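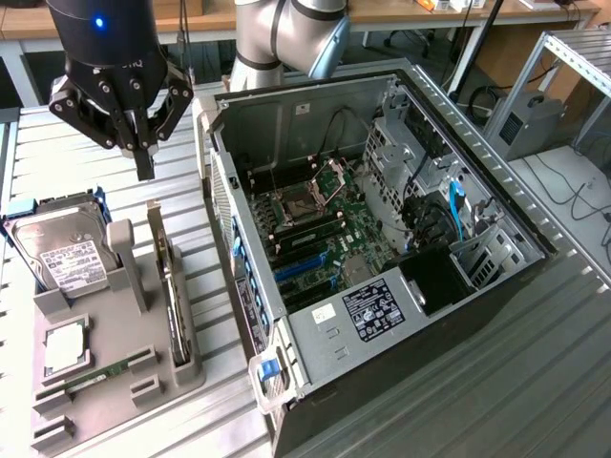
*A desktop tower on its side with the panel off, CPU socket open, at the Siltwood repair shop.*

**Old office towers get second run at Siltwood**

SILTWOOD – The Kenetti repair shop has started taking apart a load of 477 retired desktop computers, and most of them should be back on desks by the fall. That's the plan anyway.

The machines came out of the Bereck office park in July. Seven pallets, shrink wrapped, dropped at the back door on a Tuesday. Staff have been opening them up since.

First look is quick. Side panel off, tower laid down flat, check the board, check the power supply. Blue drive cables get unplugged and kept if the clips still hold. Processors come out early, they are worth the most and bend easy if somebody rushes. Memory goes in a separate tray by size.

Of the full load, 444 are expected to be good enough to rebuild. The rest will go for parts – power supplies, drive cages, fans, whatever is usable. Boards with bad sockets get sold on for metal.

Drives are handled apart from everything else. Bereck asked for all of them to be wiped before anything left the building, and the shop is wiping them a second time. Slow going. One bench does only that, all day.

Rebuilt towers will go first to the Tedesco Street learning center, which has been running its evening classes on borrowed laptops. The center wants enough for three rooms. Remaining machines will be sold at the shop counter, price not set yet, and local clubs can ask for a lower rate.

The shop says the old steel cases are a pain to lift but nice to work on. Plenty of room inside, latches in place of screws on a lot of them, and a spare part from one will usualy fit the next. Newer small desktops are harder, with more parts soldered down.

Not everything is on hand. Thermal paste is running low and so are the coin batteries for the boards, both on order. Keyboards and mice did not come with the load. Anyone with working USB ones can leave them at the front counter during open hours. No monitors please, the back room is full of those allready.

Shop hours stay the same while the work goes on. Walk-in repairs may take around a week longer than normal, and phone calls are best made before noon. Pickup for finished jobs has moved to the side door – ring the bell and wait.

A sale date will be posted at the counter once the first batch passes testing.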